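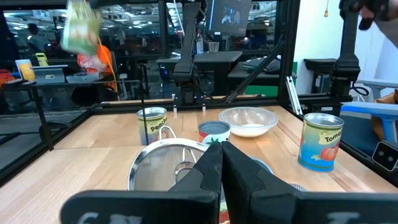 Grigore Mihăilă wrote to me that a can of peaches is the only dessert ingredient he has never had to throw away, and that I should stop sneering at the pantry. His note came after my December column, in which I complained about people who keep a year of canned goods in a cupboard and then order dinner by phone. He had a point about the peaches. I am less sure about the rest.

My quarrel is with the idea of the pantry dessert, and of the pantry supper that comes before it. You know the kind of recipe. Open a can of tomatoes, open a can of peaches, put a little flour or sugar in a wide bowl, reach for the mesh strainer, and supper for the family is supposedly under way. The writer always says you have everything in the house already. I never do. I have the tomatoes. I have peaches, bought on sale. What I don't have is the cream, the lemon, the butter at room temperature and the fresh basil that turn up in line six, after the cans are open and there is no going back.

Anneliese Tiedemann, whose cookbook shelf I have raided for years, counts these betrayals in pencil in the margins. Her copy of one church collection has "not in MY pantry" written next to a peach cobbler that calls for crème fraîche.

Then there is the strainer. Every one of these recipes says to drain the fruit, and most say to sift the flour through the same tool, which means you wash it and dry it in between or you get paste in the mesh. I have picked dried paste out of a fine mesh with a toothpick. It took longer than the cobbler. If a recipe wants both jobs done, it should say to sift first, and I have yet to read one that does. The juice is another matter. Pour it off, they say, and a sentence later they ask for water. I use the juice. I suspect the people who write these things do too, and forgot to say so.

I also don't believe in the pantry as thrift. Last winter I priced a shelf-and-bin system from Covura, the one with the slanted racks so the oldest can rolls to the front, and it came to $408 before the labels. Schmieder makes a plainer one out of wire for less, and I almost bought that. At 70 cents saved per can on a good sale, I would have to eat my way through several hundred cans to pay for the furniture they sit on. A plank does the same work. Mine is a plank, and the oldest can goes to the back, where it belongs, because I am lazy and so are you.

Grigore says I'm confusing the pantry with the shopping that goes on around it, and I'll give him that much. His mother kept tomatoes and fruit and flour and very little else, and she cooked from them. She had no rack. She also didn't have a recipe telling her it was easy. She knew that canned tomatoes taste sour if you rush them and that canned peaches fall apart if you don't, and she planned her evening around those two facts.

So I tried it his way for 2 weeks. No trips out except for milk and eggs. The tomato suppers were fine, and one of them was good, the one where I left the pot alone for an hour and read. The peach desserts were sweet and soft and all the same. By the second cobbler my household had started asking what else there was. There was a third cobbler.

I'm keeping the peaches. Grigore can have the flour, which got weevils.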